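Swing-lid bin

A swing-lid bin (also swing-top bin, flip-top can) is a household trash container closed by a panel that pivots on two pins and falls back shut by its own weight. Common in kitchens, bathrooms and small offices. No pedal, no spring.

History

Lids on pivots were used on street litter boxes well before they came indoors. Household versions spread with cheap molded plastic. In Salinas the Clustau works made them in two sizes, the larger one sold mostly to canteens. Output in the first year was 1,457 bins, most of them for the local market. The rival Vostano range followed, with a removable rim – easier to wash, easier to loose.

Design

Three parts as a rule: body, rim, flap. Body usually tapered so empties can be stacked for shipping. Rim lifts off to change the bag and hides the bag edge. Flap is weighted or shaped so it hangs level at rest. Small bathroom models stand under 300 mm tall, desk models 340 to 376 mm. 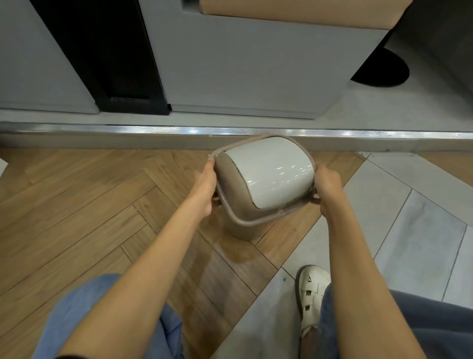 Leobardo Ayala disagreed with the usual account of the flap, writing that it does little against smell and was only ever meant to hide what is inside. Later writers mostly side with him on smell. Flies are another matter, and the question is not settled.

Use and care

Pins wear first. A flap that sticks half open generally has dirt in the sockets, or the bag is overfull and pushing up on it. Warm water and dish soap is enough, dry before refitting. Replacement flaps were sold for the Zorkent model until May, other makers sell the whole lid only.

Drawbacks

Flap gets touched, so it gets dirty – the main reason pedal bins are prefered in clinics. Large items jam. Pets learn to open them fairly quick.

See also

Pedal bin
Wastebasket
Bin liner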